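Print this page
E-mail this article

Review: Truvcombe Home Arm and practice software

Tue 2 August

The question people keep asking me is whether a machine can do the chores yet. I have had the Truvcombe Home Arm on loan for long enough to give a partial answer, and the partial answer is that it can do a small part of some of them, slowly, if you prepare the room first.

The kit comes in two parts. One is the arm itself, a bench-mounted unit with a two-finger gripper. The other is the practice software, which runs on an ordinary desktop computer and lets you set up a simulated job, try it as many times as you like, and then send the finished routine to the real arm. Truvcombe sells the software separately, and I would suggest most buyers start there.

Setting up took me an afternoon. The base plate needs four bolts and a solid surface. My kitchen bench was out of the question, so it went on the workbench in the garage. The manual is clear on the mechanical side and thin on everything else. There is a phone line, and I was put through to Kamil Mikuš, who knew the product well and told me straight that two of the menu options I was asking about did not work in this release.

I tried three jobs: folding tea towels, putting cutlery away, and picking up after a household that leaves its things on the floor. The towels can be dealt with in a sentence. It doesn't fold them in any way you would accept from a ten-year-old. Cutlery was better. Once the tray was clamped down and the spoons were laid out with a gap between them, the arm put them away without much fuss. Forks gave it more trouble, and anything that had landed on top of something else usually stayed there.

Tidying is where I spent most of my time, and where the practice software earns its keep. You choose a floor, put objects on it from the supplied library, and watch the job through the arm's own viewpoint, gripper at the bottom of the screen.
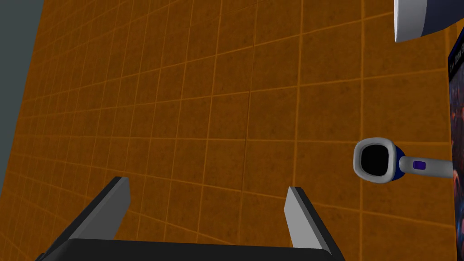 I ran 200 attempts at a basic pick-up-and-shelve job before sending anything to the hardware. The software keeps a log of each attempt, with the grip force and the point at which it gave up, and you can sort the failures by cause. Most of mine came from poor approach angles. Long items want to be gripped near their balance point, and the default routine goes for whichever bit is closest. You can override this, but the setting is buried three menus deep — I found it by accident.

The step from simulation to garage floor is the weak spot. Objects in the software sit still and have tidy surfaces. My concrete slopes toward the drain and anything round will wander off. A routine that looked dependable on screen needed a good deal of adjustment before I would leave it running while I went in to put the kettle on. Lighting matters too. Late in the day, with sun coming under the roller door, the arm missed things it had picked up that morning.

Svetozár Koubek runs the packing bench at Nowicki, a small parts wholesaler out our way, and he has had the same model for longer than I have. His view is a bit kinder than mine. In a shop, he says, the carton is always the same carton and it always arrives in the same spot, so the arm gets on with it. They have it moving boxed fittings from a chute to a tray. A person still checks the labels and clears the jams. He wouldn't have one at home.

That matches what I saw. The arm is reasonable at repeating a job in a place arranged to suit it. A lounge room on a Sunday night is a different proposition, and by the time I had spaced everything out so the gripper could reach it, I could have put it all away myself. I did, more than once.

A few practical points. It is quieter than the older Gilelwood unit, though you would still notice it through a wall. The finger pads mark easily and replacements are sold only in pairs. The rated load is 500 grams, which rules out most of what I would like it to carry, including a full milk bottle. The emergency stop is large, well placed and worked every time I hit it. The colour touch screen on the base is hard to read in glare.

If you want to learn how these machines behave, buy the software, skip the arm for now and spend a few weekends with it. For a small workshop with one dull, regular job, the full kit is worth a trial. As household help I would leave it alone. Truvcombe has a new gripper due in October, and I have asked to borrow that as well.

Rating: 2 out of 5 for the home, higher for the workshop.

Print this page
E-mail this article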